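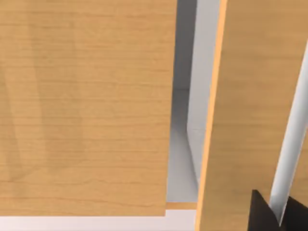
Door opening policy stalls after the grasp and the sim throws a joint limit fault

I have a mobile arm in simulation opening hinged cabinet doors, and one failure is eating most of my runs. The task is a kitchen cabinet with two wood doors and bar handles. The gripper reaches the handle, closes, and the door starts to swing. Then at some point with the door part open, as in the wrist view where the white bar is between the gripper parts and the interior is showing next to the left door, the arm stops making progress. The commanded pose keeps moving, the measured pose does not, and a few hundred steps later the contact force climbs until the simulator stops the episode.

Setup:
Arm: seven joints on a differential base, base locked during the pull
Controller: Cartesian position control at 40 Hz, joint PD underneath at the physics rate
Gripper: parallel, two fingers, force limited
Scene: kitchen built from the Lastudo asset pack, door joint is a plain revolute with damping and no latch
Policy: imitation learned, trained on teleoperated demos from the same scene
Logging: Basto, all joint torques and contact pairs

What the log shows on a typical bad run:

step 310 grasp closed, both fingers in contact with handle
step 355 door joint moving, pull force normal
step 475 wrist joint 6 at soft limit
step 476 onward tracking error on joint 6 grows every step
step 560 contact force over threshold, episode aborted, fault JOINT_LIMIT_6

Things I have tried. Lowering the Cartesian stiffness makes the abort come later but the door does not open any farther. Raising the finger force makes it worse. I recorded more demos, which changed nothing I could measure. Door damping at half and at double gives the same fault.

In the replay the fault almost always comes with the door at a similar angle, so I don't think it is random. The target is 90 degrees of door travel. Is this a contact solver problem, or am I asking for something the arm cannot do? I would like to fix it before we move to the real cabinet, where an abort at that force could pull the handle off.

Posted by Édgar Alvarado
Tags: manipulation, simulation, joint limits, contact, articulated objects

3 answers

Answer 1 (score 2)

Sounds like solver iterations. Default is usually too low for grasp contacts. Turn it up and cut the timestep in half. Also check that the handle collision mesh is convex, I have seen imported handles where the convex hull fills the space behind the bar and the fingers end up inside it. That gives you huge forces for no visible reason.

— cutdale_lab

Comment from Édgar Alvarado: Handle collision is a capsule plus two small boxes for the posts. I doubled the iterations and halved the timestep. Same fault, same joint, door angle within a degree of before.

Comment from cutdale_lab: ok then not that

Answer 2 (accepted, score 17)

It is kinematic. Your log already says so: joint 6 reaches its soft limit at step 475 and tracking error starts on the next step. The contact force comes after. If the solver were at fault I would expect force spikes before the limit, and I would expect them to move when you change the timestep.

Look at the geometry of the pull. With a parallel gripper closed on a bar, you hold the hand close to fixed in orientation relative to the door. The fingers can rotate about the long axis of the bar if friction allows it, but you have limited that by gripping hard. So as the door turns through 90 degrees, the hand turns with it, and the wrist has to supply that rotation with the base locked. Depending on where the base is parked, joint 6 may have half of that available. Once it is used up, the Cartesian controller keeps asking for a pose on the arc, the arm settles on the nearest pose it can reach, and the difference becomes load through the handle and hinge. Raising finger force makes this worse for the same reason.

How to confirm it without the policy:

1. Take the hinge axis and handle position from the scene file and generate the arc of handle poses in steps of 5 degrees.
2. Fix the grasp transform to the one measured at step 310.
3. Run IK along the arc from the locked base pose, seeding each solution with the previous one and honoring the joint limits.
4. Note the first angle with no solution and compare it with the door angle at the fault.

If the two agree, you have your answer.

Fixes, in the order I would try them:

a. Move the base. Sweep base poses offline, keep the ones where the whole arc solves with margin on joint 6, and park there. On our cabinets the good poses were off to the hinge side and farther back than people choose when driving by hand.

b. Let the bar slip. Once the door has cleared its neighbor, drop the finger force so the gripper can pivot on a round bar. Your handle looks rounded from the image, so this should work. It will not work on a flat profile. Lower the rotational stiffness about the bar axis at the same time, or the controller will fight the pivot.

c. Split the motion. Pull by the handle to a partial opening, release, move the fingers to the inner face of the door and push the rest of the way. It needs a regrasp in the demos, and it is what I would use on hardware with a short wrist range.

d. Unlock the base. Works, but you now have wheel slip in the loop.

Check the demos too. If the teleoperator used a different base pose from the one your policy starts in, the policy has learned an arc that was reachable for the operator and is out of reach for you. More demos with the same mismatch will not help.

On the safety question: do not count on the force abort as your only stop on the real cabinet. A threshold on tracking error at any joint within a few degrees of its limit trips much earlier, and the load through the handle is still low when it does. In your log that would have stopped the run soon after 476, well ahead of 560. On the stop, open the fingers first and hold position. If you command a retreat while the gripper is closed, you load the hinge in the other direction.

— Rajitha Weerakoon

Comment from Édgar Alvarado: Ran the IK check. First failure on the arc is at 50 degrees, and the faults in the log cluster at 48 to 51. So it is the wrist. The demos were recorded with the base parked farther toward the hinge. The reset script was overwriting that with a default pose and I had not noticed.

Comment from Rajitha Weerakoon: That would do it. Fix the reset script first and rerun before you touch any gains.

Comment from Édgar Alvarado: Base pose restored, 40 runs, 37 reached full travel. Two of the other three missed the grasp, one still faulted on joint 6 with 5 degrees to go. I am adding the tracking error stop as well. Marking this accepted.

Comment from mb_hinge: what do you use for the tracking threshold? ours trips during normal acceleration

Comment from Rajitha Weerakoon: Gate it on distance to the limit, and require it for several consecutive steps. Do not use one global number for every joint.

Answer 3 (score 0)

Had a similar fault on a drawer. Ended up being the wrong sign on a joint limit in the URDF after export, so the range was mirrored. Worth opening the file and comparing joint 6 against the manual before spending time on anything else. I don't know if the Lastudo pack ships its own robot file or only the furniture, mine was from another source.

— tpk

Comment from Édgar Alvarado: Only furniture. The robot file is from the vendor and the limits match, but I did check.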